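31 May 2018
Posted by the keeper of this diary

Back late from Busudlow with aching feet and a tote bag full of leaflets, and I want to get it all down before it goes out of my head. The open day at Flinadell was two hours on the bus each way, counting the wait at Molteseck, where the shelter has lost its roof again and of course it drizzled. I had a cheese roll in my pocket and was very glad of it.

I'd pictured a great clanging hall with sparks, I suppose from films. It was more like a college, carpet tiles and all, with a smell of toast coming from somewhere upstairs. They gave us stickers at the door and mine was number 137, which I wore all the way home without noticing (the driver did, and wished me luck in the raffle!).

The first hour was a talk, and a good one, though the chairs were hard. The young woman giving it explained that before they let the arms near real crockery they have them practise inside the computer, over and over, in a made-up kitchen. The programme is called Daza. I asked whether the pretend plates break, which got a laugh, but she took it seriously and said that dropping things is a large part of how they find out what to change. I liked her for that.

Then we went through to a darkened room with a big screen and she set Daza going for us. Two grey arms with black grippers, a marble worktop far grander than mine, and a plate with one of those Greek key borders like my aunt's best set, the one we were never allowed to eat from. I had a seat near the front and leaned in like a child at a puppet show. The man beside me kept whispering instructions to it, left a bit, left a bit, as though it could hear him. 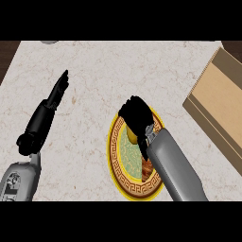 What struck me most was how much thinking goes into things I do half asleep every morning. She talked for a good while about where a hand should come from when there's already something in the way, and how lightly to close the fingers, and I sat looking at my own hands in my lap and feeling rather proud of them, arthritis and all.

Tea afterwards, and a very decent flapjack. I wanted to ask if they'd ever have one that could manage a fitted sheet but there was a queue of teenagers with far cleverer questions, so I let them get on with it. Next May I shall go again if my knees allow, and take a cushion.

Must ring the chiropodist tomorrow. Leaflets are on the piano.

Back to top | Contact | © 2018 All diary pages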